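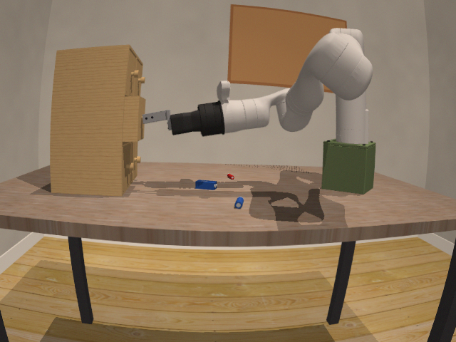
Okay friends, I've had the Stamgate simulation kit for 34 days now and I promised you all a proper review, so get comfortable (I do go on a bit).

First off, the drawer task. I love it! You get an arm, a little cabinet, a few small things on the table, and you can spend a whole happy evening on just the middle drawer. I sure did.

The grain on the wood is so nice, and the shadows too. My old kit from Deston looked like a tax form next to it.

Grumbles: the manual runs 318 pages and the part on gripper settings is way in the back. Lorna Baluyot kindly sent me her notes or I'd still be hunting.

It's $63 for the home version, and support wrote back to me in 3 days, very sweet about it too. I'm keeping mine. Ask me anything, I'll be up with my tea!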